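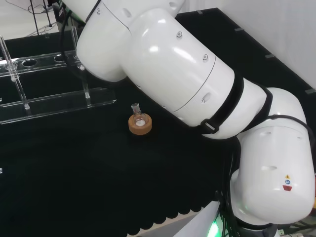
Can a machine do the fiddly jobs yet? I keep getting asked, so let me give you my take, as somebody who washes, dries and puts away far too much glass!

My dishwasher (a Wulley, 727 cycles on the counter) is great with mugs and hopeless with anything that has a narrow neck. Robot arms are a different story. They'll go to the same spot all day long, but the spot has to stay put. So the tips are the same whether you've got an arm or just two tired hands:

Sit round-bottomed glass in a cork ring. It won't roll, and you always know where to reach.

Lay a fabric mat under your glassware, and smooth it flat before you start.

Keep tubes in a rack. Clear plastic ones are lovely to look at but easy to miss, so I put a strip of colored tape on mine.

Strap your cables back. Loose ones catch on everything!

Would I let an arm do my washing up? Powders and tubes, maybe. Grandma's decanter, no way, I'm keeping that one for myself until September at least.

Posted 03/03/2023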